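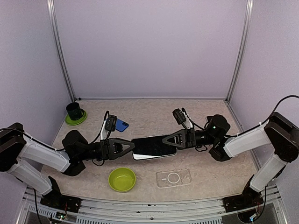
Phones are the item we are asked for most.

Home | About Us | For Venues | Report a Lost Item | Fees | Contact

About Lostden

Lostden runs lost and found desks for places that would like somebody else to do it. We work for bus lines, theaters, swimming pools, hotels, two hospitals and a ferry. When you leave a coat on the bus in Brullevier or a pair of glasses under a seat at the Flasano theater, it comes to us, usually by the next morning, and it stays with us until you pick it up or the holding period ends.

The company was started by Hatsue Ogura, who had worked the ticket window at the Brullevier bus station for 13 years. The lost property there was kept in a closet behind the window. Drivers put things in at the end of a shift and wrote a line in a notebook, if they had a pen. People came in describing a gray scarf and she would go through a box of gray scarves with them while the ticket line got longer. When the station was being remodeled and the closet was going to be removed, she offered to take the whole job off their hands. She rented a room on the ground floor of a former shoe warehouse and moved everything over in one weekend. We are still in that building, now with most of the ground floor.

How we work

Each item gets a number, a shelf and an entry in our register. The register is a program we had written for us. It is called Oh, after the sound people make on the phone when we tell them we have their keys. The entry says what the item is, where it was found and when, and anything that would help tell it from others like it. We leave one detail out of what we tell callers and ask them for it. For an umbrella it might be the handle. For a bag it is usually something inside.

We do not post pictures of found items. Several venues have asked us to, and we understand why, but it makes it too easy to claim something that belongs to another person. A written description from the owner works better and does not take long to check.

We take in about 1,000 items a month, more in winter. Gloves make up a large part of that, mostly single ones. We hold single gloves for the full period like anything else.

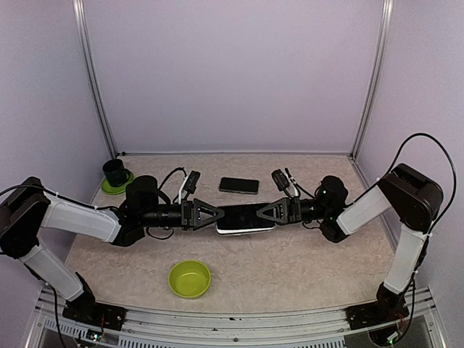

A phone with a white and silver frame.

Phones and other devices

Phones are kept in a locked cabinet and are handled only by desk staff. We do not try to unlock them and we do not read messages. If a phone rings and we can answer it, we will, and we will say who we are and where the phone is. If you have lost a phone, call your own number before filling out the form. Otherwise we ask for the make, the color, and the serial number if you kept the box or can find it in your account. You may also be asked to unlock the phone at the desk before you take it home.

Laptops and tablets are treated the same way. Memory cards and drives that come in by themselves are the hardest to return. We don't open the files on them, so the owner has to come to us. Please put a name on yours — a strip of tape is enough.

What happens to things that are not claimed

The standard holding period is 2 months. Food and anything that spoils is thrown out the same day. Passports, bank cards and driver's licenses are not held that long. They go back to the office or bank that issued them after a week, and we keep a note of where each one was sent so that we can tell you if you call.

After the holding period, ownership goes back to the venue, and most venues have signed it over to us. Coats, blankets and children's clothes are washed and given to the winter shelter in Flasano. Eyeglasses go to an optician who checks them and passes them on. Phones and computers are wiped by a contractor and then recycled. Household goods and toys are sold at our spring sale, held in April in the yard behind the building. Money from the sale pays for postage, so that we can mail small items such as keys and hearing aids free of charge to people who can't come in.
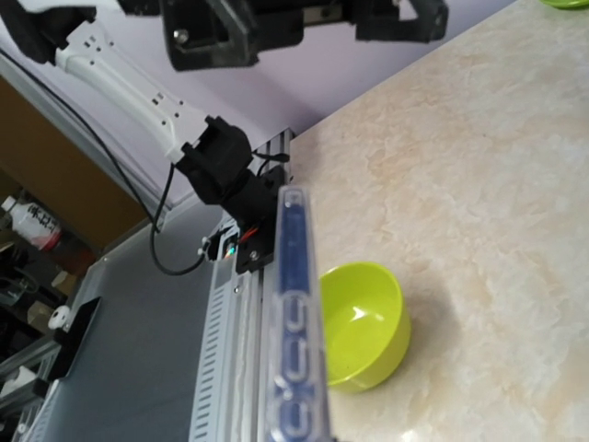 A lime-green plastic bowl.

People are often surprised by how much kitchenware there is. Bowls, lids, cake tins and serving spoons get left in community halls after parties, and the hall sends them to us by the crate. Last year's sale had 223 pieces of kitchenware on the tables and very few went back inside. If you hosted an event and are missing a dish, describe the size, the color and any chips or marks, and tell us which hall it was. The date of the event helps as well.

Our staff

Hatsue still runs the company and still works the desk on most mornings. The rest of us are drivers, desk staff and one bookkeeper. Drivers collect from the larger venues each day and from small ones when they call. New staff spend their first weeks writing entries, and only after that do they start matching claims. Writing a good entry takes some practice. "Blue backpack" is of little use to anyone when there are a dozen on the shelf.

We are not a security company and we don't investigate theft. If you think your item was stolen, report it to the police first. We check our register when they ask us to.

Visiting the desk

The desk is at the side entrance, up the ramp. Bring some form of ID and your claim number if we have given you one. You can send another person in your place with a signed note and a copy of your ID. There is no charge for picking up items at the desk. Large items — strollers, bikes, instruments — are kept in the back storeroom, so please call ahead and we will have yours brought to the door.

Venues that would like us to take over their lost property can write to us through the For Venues page. Tell us what you do with it now and how much of it there is.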